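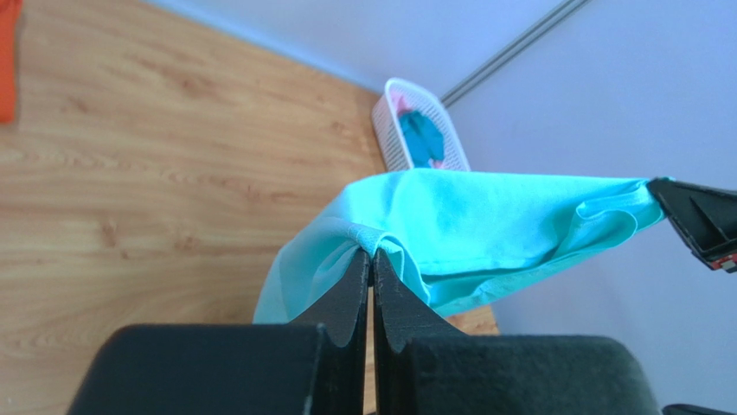 In praise of the hand-me-down

My mother kept a suitcase under the spare bed that we called the Vevstead, after the name stamped inside the lid, and for most of my childhood it was where clothes went to wait. A jumper that had become too short in the arms for my sister would be washed, dried on the line, folded and put in the Vevstead, and some winters later it would come out again for me, smelling of lavender and old cardboard. I hated nearly everything that came out of that suitcase. I'm fifty-eight now and I would give a good deal to have it back.

I've been thinking about hand-me-downs because my niece is expecting her first in a few weeks, and when I rang to ask what she needed she said, very sweetly, that she had it all sorted, thanks, it was all coming in a box. And it did come in a box. I was there when she opened it, and the little singlets were lovely, and every one of them still had the creases from the factory. I had a bag of my own boys' things in the boot of the car and I drove it home again without mentioning it. I don't blame her in the least. She'd have been gracious about it and I'd have been thrilled and she would have ended up with a cupboard full of yellow terry towelling she had no use for.

Still, I think something goes missing when clothes stop moving between people, and I'd like to have a go at saying what.

The first thing is that a garment which has been worn by somebody else arrives with company. I had a duffel coat at high school that had belonged to two of my cousins and, before them, to a girl called Margaux Guillot, whose name was sewn into the collar on one of those woven tapes. I never met Margaux Guillot. My aunt thought she might have been the daughter of somebody my uncle worked with, though she wouldn't have sworn to it. But I wore her name against the back of my neck for three winters of waiting at the bus stop, and I used to wonder about her (did she like the coat? did she mind giving it up?) and I have a fonder feeling for her, even now, than I do for plenty of people I sat next to in maths.

You can't get that from a shop. You can't altogether get it from an op shop either, much as I love them and much as my husband would like me to love them a little less. An op shop jacket has had a life, but it's been cut loose from it. What I mean is the thing that is passed across a kitchen table by somebody who says, now this one shrinks, so be careful, and the second button's been replaced, and your cousin was sick on it at Lakes Entrance but it came out beautifully.

The second thing has to do with mending. When I was growing up there was a woman in our street, Lorna Tiongson, who took in alterations, and half the children at our primary school were walking around in her handiwork. She charged my mother 30 cents a hem, and a bit more for a zip. She would let down a dress three times over its life and you could see each of the old hemlines as a faint stripe near the bottom, like the rings in a tree. I used to be mortified by those stripes. Everyone had them, of course, or everyone whose mother had any sense, but at nine you believe you're the only one.

Mrs Tiongson taught me to sew a button on properly, with a matchstick under the thread so there's room for the cloth to sit, and to press a seam open before doing anything else to it. She'd learnt from her own grandmother and she was strict about it. I have passed the matchstick business on to both my sons, one of whom uses it. People mended because the thing was going on to somebody else, and it would have been shameful to hand over a cardigan with the elbow out. Once you're the last person who will ever wear a piece of clothing, I think you look after it differently. I know I do. There's a shirt on the back of my door right now that wants four minutes and a needle, and it has been hanging there since Easter.

I should be fair, and say that the system had its miseries. It was hardest on younger children, and on younger girls especially, and it was hardest of all on anybody shaped differently from whoever came before them. My sister was long and narrow and I was neither. I wore her netball skirt with a safety pin for an entire season. And there was money in it too, or the lack of money, and the children who wore nothing but hand-me-downs knew exactly what it meant, and so did everybody else. A friend of mine who grew up on a farm, the youngest of 11, told me she was married before she chose a coat for herself, and that she stood in the shop and cried. She bought a red one. I don't think she would have much patience with my getting misty over a suitcase, and I've taken care not to raise it with her.

So I wouldn't want to go back to having no choice in the matter. New clothes are a great pleasure. My boys had new school shoes every year, and nothing in this essay should be taken as a defence of second-hand shoes. But it seems a pity that between the two – the child who has only what's been left over, and the child who has only what's been ordered – we've let the middle part go quiet, when there's such a lot of good cloth about and so many people with cupboards they can't shut.

My neighbour and I have started, in a small way. She has grandchildren and I have a great many things in tubs. A parcel goes over the fence with a note pinned to it saying who wore what and where the weak spots are, and a few weeks later something will come back the other way, usually with lemons. Last month it was a corduroy pinafore I'd have sworn I'd never seen before in my life, until I turned up the hem and found my own stitching, rather crooked, in the wrong colour brown. I must have given it to someone in the nineties. Neither of us can work out how it got to her.

I've washed it and hung it in the spare room. My niece is coming for lunch before the baby arrives, and I haven't decided whether to say anything, but I thought I might leave the door open.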